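I've now read three posts telling me Hendricks is back. They beat Altari on Saturday, fine. They also gave up 184 yards on the ground to a team that can't throw, and I don't see how that gets filed under "statement win."

Take away the 60-yard return and what's left? Two field goals and a lot of jogging back to the huddle. The defense looked gassed by halftime. I'll believe in the new line when it holds up against somebody who hits back.

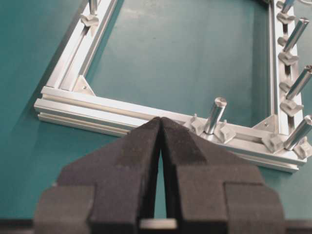
Aluminum rails on the teal work surface.

Then there's the schedule. Honance comes to town next, and Honance put 93 points on the board in its first two games of April. The spring league loves to sell these as toss-ups. I've sat through enough of them to keep my wallet shut.

Maybe I'm wrong. People said the same thing about Draloneo last year and they won 6 straight. But Draloneo could tackle.

Posted 28th April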